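Frequently Asked Questions

Hi, I'm Suryani, and I make sourdough in a very small kitchen and sell it from the front verandah. I get the same emails over and over (I love them, please keep writing), so I've put my usual answers in one spot. If yours isn't covered, the contact form is at the bottom of the home page and I read everything, usually over my first cuppa.

Do you ship bread?

No, sorry! I tried it once with a friend in Nultimmont and the loaf spent so long in the post that she used it for croutons. Pickup only, from the verandah, between 7 and 11 in the morning. Dried starter I will happily post anywhere in Australia except places with quarantine rules I can't make sense of, so check your state's website before you order.

Who or what is Jona?

Jona is my starter. The jar has been going for nine years and it's named after the street I lived on when I first got flour and water to bubble. All the dried starter I sell comes from Jona. You're welcome to rename yours. I've heard from people who have a Kevin, a Dame Nellie and a Bready Mercury (two of those, in different states).

My starter has grey liquid on top. Have I killed it?

Almost certainly not! That's hooch, and it means the starter is hungry. Pour it off or stir it in, then feed as normal. Stirring it in gives you a tangier loaf, and I quite like that. Pink or orange streaks, or anything fuzzy, are another matter. Chuck the lot, wash the jar in hot soapy water and start again from your dried backup. You did keep a dried backup, didn't you?

How often should I feed it?

On the bench, once a day in winter and twice in a proper Australian summer. In the fridge, once a week is plenty, and I've left Jona for far longer than that while I was off camping. After a long spell in the cold, give it two or three feeds before you bake and don't judge it on the first one. It'll sulk. Mine smells like nail polish remover for a day and then comes good.

What flour do you use?

Mostly Borine baker's flour, with a scoop of wholemeal rye for the starter. I don't get anything from them for saying so, I just like how the dough feels. Supermarket bread flour is fine. Plain flour will work too, though you'll want to hold back a splash of water because it goes slack on you very quickly. The only thing I'd steer you away from is self-raising, and yes, I'm speaking from experience, and yes, it was Christmas Eve.

Do I need a banneton?

You don't. I used a colander and a clean tea towel for my first year and the loaves were perfectly good. Whatever you use, rub it with rice flour, not wheat flour, and be more generous than feels reasonable. Rice flour doesn't soak up the moisture the same way, so the dough lets go when you tip it out. If you do buy a cane one, never put it in the dishwasher. Bang it out over the garden, let it dry in the sun and brush it now and then. 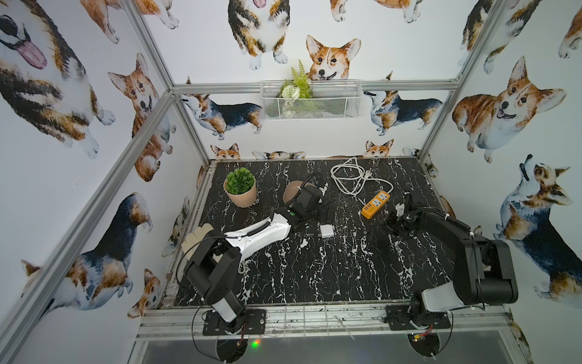

Size matters more than shape, if you're choosing between what you've got in the cupboard. A dough that only comes halfway up the sides will spread into them and bake up flat, and I can't tell you how many people write to me thinking they've got a fermentation problem when they've got a too-big bowl problem. Try a smaller one before you change anything else.

Why is my crumb so dense?

Nine times out of ten (all right, I haven't measured it) the dough is underproofed. Recipes give you hours, but your kitchen doesn't know what the recipe says. In July mine is so cold that bulk takes all day, and in January I can go out to hang the washing and come back to soup. Look for a domed top, some bubbles at the edges and a wobble when you nudge the container. If you're not sure, give it another half hour and write down what you did. A grotty old notebook will teach you more than I can.

And if it's flat AND sticky with big wild holes?

That one's over. Pour it into an oiled tray, dimple it with your fingers, throw on rosemary and salt and call it focaccia. My family has had a lot of focaccia.

Do I have to use a cast iron pot?

It helps, because it traps the steam, and a bit of steam early on gives you the rise and the shiny crust. I have a Hajdu pot I found at an op shop with a chip in the lid and I'd run back into the house for it. Without a pot, put the loaf on a hot tray, slide an old roasting tin onto the shelf underneath and pour in a cup of boiling water. Please wear long oven mitts and keep your face back.

How long should I let it cool?

Longer than you want to. Two hours for a normal loaf, and overnight if there's a lot of rye in it. I know! The smell is unbearable. But cut it hot and the inside goes gummy, and then you'll email me asking why the inside is gummy.

How do I keep it fresh?

Cut side down on a board for the first day, then into a cloth bag or bread tin. Never the fridge, it goes stale faster in there. I slice whatever's left on day two and freeze it, with baking paper between the slices so they don't weld together. Straight from freezer to toaster, no thawing.

Is sourdough gluten free?

No. It's made of wheat. Some people tell me they find it easier to eat than shop bread, and good on them, but if you're coeliac please don't buy my loaves. I can't offer a gluten-free one either, as there's flour on every surface I own, including the dog's.

Can I come and learn in person?

Yes please! I run a small class most months, six people squashed around my kitchen table. It's a full morning, you'll go home with a shaped dough in the container you brought and a jar of Jona, and there's lunch. Bring an apron, an esky if you've got a long drive, and a colander or basket for your dough to sit in. Classes for December fill up first, so get in early if you want to give one as a gift.

Can I bring my kids?

From 11 and up, with an adult booked in beside them. Little ones are very welcome at pickup, where there's usually a plate of ends and a pat of butter going.

What happens if I order and forget to pick up?

I'll text you once. After 11 it goes to the neighbours, who have learned to listen for the gate.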